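# 把罐头放进篮子里:访 Gikesura 实验室的双臂操作研究

罗纳尔多·索里亚诺(Ronaldo Soriano)不太喜欢别人管他的工作叫“训练机器人”。他更愿意说“收拾数据”。他在 Gikesura 实验室做双臂操作,最近一年多的时间几乎都花在同一件事上:让两条机械臂把罐头放进篮子,再从篮子里拿出来。

“听起来很无聊,”他说,“做起来也挺无聊。不过这个任务有个好处,它失败的方式很多,而且每一种都能看清楚。”

这项研究在组里叫 Grastness,控制软件沿用实验室早先写的 Trastow,只换掉了其中记录和回放的部分。要回答的问题并不复杂:同样数量的人工示范,如果把其中一部分换成“纠错片段”,也就是操作员先让手臂处在一个不好的位置,再把它救回来,学出来的策略会不会更稳。

索里亚诺说,这个想法来自一次很不顺利的演示。当时的策略全部用干净的示范训练,操作员个个熟练,每一段都一次到位。结果夹爪只要偏了一点,碰到罐口的边,手臂就停在那里来回抖。

“它从来没见过自己犯错,”他说,“数据里没有那种状态,它当然不知道下一步该干什么。”

于是他们重新设计了采集办法。操作员用一对主手遥控两条手臂,每次任务开始前,程序会随机决定这一次是普通示范还是纠错片段。如果是后者,屏幕上会给出一个偏移,操作员要先把夹爪带到偏移的位置,按一下踏板,再开始纠正。训练时只用踏板之后的部分,前面那段故意弄偏的动作不进模型。

这一条我追问了两遍,因为读论文初稿时没有看明白。索里亚诺在纸上画了一条时间轴,在中间点了一下。

“踏板左边扔掉,右边留下。要是左边也留着,你就是在教它怎么偏。我们第一版真这么干过,学出来的手臂会先歪一下再去抓,跟操作员一模一样。”

最后进入训练的示范一共 1,507 段,其中 176 段是纠错片段。比例看上去很低,他说这是试出来的。纠错片段再多,手臂的动作会变得犹豫,接近罐头时反复微调,单次任务的时间拖得很长。

“你给它看太多出错的情形,它就老觉得自己出错了。这是拟人的说法,写论文不能这么写,但现象就是这个样子。”

采集和测试在同一个工位上进行。四周的型材搭成小隔间,台面是灰色大理石纹,墙上贴黄底带玫瑰的壁纸。壁纸是有意选的。组里原先用纯白背景,视觉部分学得很快,搬到别处就不行了。后来他们每隔一段时间换一次壁纸,花纹越乱越好。

“玫瑰这一款是大家投票选出来的,”他说,“票数最低的那款是纯灰色。”

台上除了要操作的罐头和白色塑料篮,还会摆一些与任务无关的东西,比如小盆多肉和一盆假花。这些东西的位置在每一批次之间调整,批次之内不动。篮子放在中间,两条手臂都够得着。 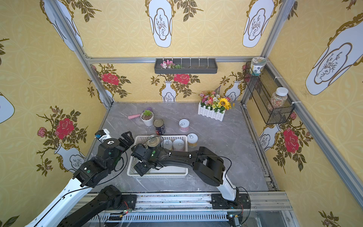 玛丽贝丝·包蒂斯塔(Maribeth Bautista)

篮子本身也是研究里的一个麻烦。侧面是网格状的,带许多孔,腕部相机靠近时,画面里有一大半是重复的格子。早期的策略会把格子的边当成罐口,夹爪对着篮壁合上去。索里亚诺说他们考虑过换一个实心的盒子,讨论之后还是留下了。

“换了盒子,成功率马上就能上去,可是那说明不了什么。别人家里就是这种篮子。”

他们的处理办法是把固定相机和腕部相机的画面都送进模型,同时在训练里随机遮挡其中一路。遮掉腕部画面,模型就得靠远处的相机判断罐头在篮子哪一侧;遮掉固定相机,它又得靠近处的细节完成最后几厘米。两路都在的时候,它对格子的误判明显减少。

罐头的差别也比预想的大。标签颜色对抓取影响不大,影响大的是盖子。带拉环的盖子反光不均匀,拉环朝向一变,从腕部相机看去就像换了一个物体。金属罐的反光又是另一种情形。组里为此规定,每一批开始前都要把罐头各转一个角度,转多少由程序给出,不许操作员凭感觉摆。

“人凭感觉摆,最后都会摆成标签朝前,”他说,“超市货架看多了。”

测试分两部分。第一部分是常规测试,罐头和篮子都在训练见过的范围之内。第二部分他们叫扰动测试,在手臂接近罐头的过程中由人把篮子推开一小段,最远可达 9 厘米。每种策略在扰动测试里跑 200 次,推的时机和方向事先抽好,推的人不知道当前跑的是哪一种策略。

常规测试里,两种策略几乎分不出高下。索里亚诺说,如果只看这一项,文章就没有必要写了。差别全在扰动测试:没有纠错片段的策略多半在篮子移开之后继续走原来的路线,在空处合上夹爪,然后停住;加了纠错片段的策略会抬高一点,重新对准,再往下走。

“抬高这个动作很有意思。我们没有规定操作员要抬高,可是人在纠正的时候都会先抬一下,看清楚了再下去。它学到的是这个习惯。”

我问他,会不会只是因为纠错片段里的位置更分散,覆盖面更大,跟纠正本身没有关系。他说审稿人也问了同样的问题,为此他们补做了一组对照:起始位置同样分散,但操作员从那里直接开始,不经过踏板切分,手臂起步时也是静止的。这一组比纯干净示范好,比纠错片段差。

“所以一部分是覆盖面,一部分是别的。那个‘别的’我倾向于认为是速度。纠错片段开始的时候手臂还在动,它得在运动当中改主意。静止的时候改主意容易多了。”

这个解释目前还没有单独验证。他打算在六月之后做,先要把 Trastow 的记录频率提上去,现在的频率看不清踏板踩下那一瞬间各个关节的速度。

双臂的部分,他讲得比较保留。论文标题里有“双臂”两个字,但在多数测试里,真正同时动作的时间并不长,往往是一条手臂伸进篮子,另一条停在旁边等。两条手臂一起进篮子的情形,数据里有,模型学得不好,容易互相让路,让到最后谁也不动。

“这个我们在局限那一节写了。写得挺长的,合作的人还嫌太长。”

合作方是 Mercado,做仓储分拣设备,提供了一部分经费和几种罐头样品。索里亚诺说对方最关心的是多久能用。他的回答是这套方法可以用,这套系统不行。篮子换成更深的,夹爪就会在篮口附近蹭到边;罐头倒下来,策略基本没有办法,因为示范里罐头都是立着的。

倒下的罐头是不是下一步的题目?他想了一下,说要看谁愿意来采。采一段立着的罐头,熟练的操作员很快就能做完;采一段倒着的,夹爪先要把它拨到篮壁边上,再换角度,中间失败好几次是常事。

“失败的那些现在倒是有用了,”他说,“以前都删掉了,挺可惜的。旧硬盘我还在找,有一块应该在 Gikesura 楼下的柜子里。”

数据的公开版本正在整理,踏板前后的两段都会放出来,并标明切分的时刻。他的理由是别人可能有别的用法,比如拿前半段去训练一个判断“现在是不是偏了”的模型。组里有人试过一个很小的版本,在同一种壁纸下效果还行,换了壁纸就开始误报。

谈话快结束时他接了一个电话,是楼下问踏板的接头型号。他报完型号,又补了一句:多买两根线,脚踩的东西坏得快。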